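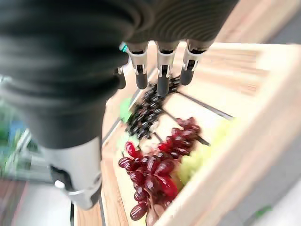 4.2 Verbs of intent in witness statements

The part of the Arellano statements that excited us most was the verbs. Witnesses to thefts from parked cars wrote very little about colour or clothing and a great deal about what they believed a person was about to do, and the word they picked for it often shaped everything the attending officer wrote afterwards. Take a black fingertip pointing down at dark grapes in a shallow tray (Figure 2): "reaching for", "pointing at" and "hovering over" all fit what can be seen, yet only the first suggests that something is going to be taken. Swap the grapes for a purse on a passenger seat and the choice of verb starts to matter very much indeed! We coded all 2753 statements for words of this kind, using the tagging tool Skiltell and then reading every tagged line by hand. Shirazi did the first reading and Toom the second, without sight of the first set of codes.

Figure 2. Fingertips above dark grapes.

What we found was richer than we had hoped. Neighbours who knew the owner of the car tended to use verbs of taking, even where they had been too far away to see inside the vehicle. Strangers walking past used verbs of place – "standing by", "leaning on" – and left the purpose open. The gap was widest in statements written at home the next morning, and it narrowed a good deal where the officer had taken down the account at the kerb.
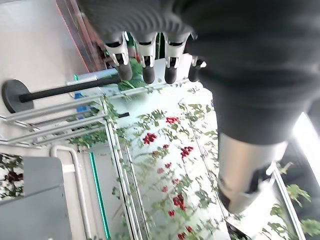

Plenholm Papers in Policing and Language, Vol. 25, Issue 2, p. 44

There is a lovely wrinkle in the kerbside group. Several witnesses began with a strong verb, stopped, and wrote a weaker one over it. These crossings-out survive only on the paper forms, and we are very grateful to the Arellano records centre for letting us see the originals as well as the typed copies. In the typed copies the second verb stands alone, so a reader would never guess that the witness had wavered. We have kept both words in our coding and marked the change with an arrow.
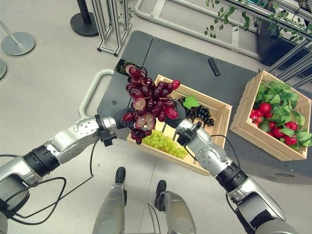 4.3 Officer summaries

We then set each statement beside the summary written by the attending officer. Strong verbs carried over almost untouched, while verbs of place were often replaced with something firmer: "leaning on the door" became "trying the door" more than once. Ülle Toom's notes on these pairs are a pleasure to read, and they form the basis of the coding guide used in the next section.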